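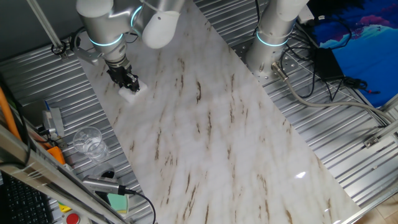

Capítulo 3
Cuando el robot aprieta de más

Querido lector, si ha llegado hasta aquí ya sabe programar una trayectoria y calibrar una pinza, y seguramente tiene ganas de dejar que la máquina trabaje sola. Le pido un poco de paciencia — este capítulo trata de un fallo modesto, de esos que no salen en los periódicos y que, sin embargo, enseñan muchísimo.

En el taller de Hancombe, Halina Lis preparó una tarea de limpieza: pasar una pieza blanda y blanca sobre un tablero brillante con dibujo de mármol. En el ciclo 117 el brazo se detuvo con una alarma de fuerza, y al reanudar la marcha volvió a pararse casi en el mismo punto.
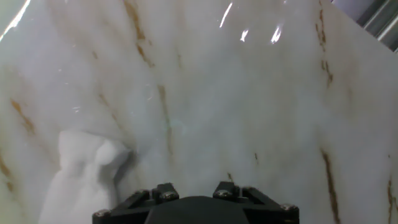 3.1 La parada de protección

Lo primero que hizo Halina, y hizo muy bien, fue no tocar nada dentro de la célula hasta pulsar la parada de emergencia. Después leyó el registro completo, con sus 176 líneas, antes de formarse una opinión.

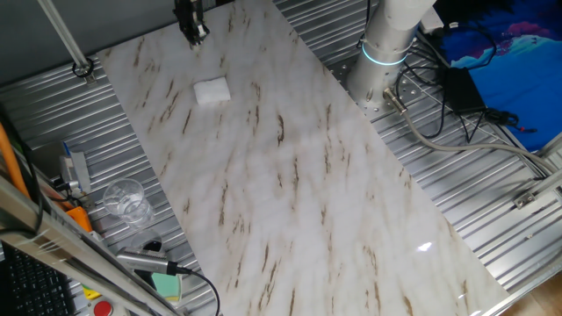
El límite de fuerza estaba bien puesto. Lo que fallaba era la altura de referencia, tomada en mayo con otro tablero más delgado, de modo que la pinza bajaba 3 milímetros de más y el controlador, con toda la razón del mundo, se negaba a seguir.
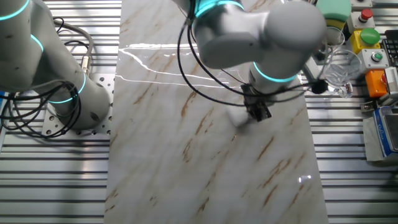 Witold Tomaszewski, que revisó el caso con ella, propuso subir el límite para terminar la jornada — ¡cuántas veces hemos tenido todos esa tentación! Halina prefirió medir de nuevo la superficie, y en el apartado siguiente repetiremos su procedimiento paso a paso, empezando por el bloqueo de la célula.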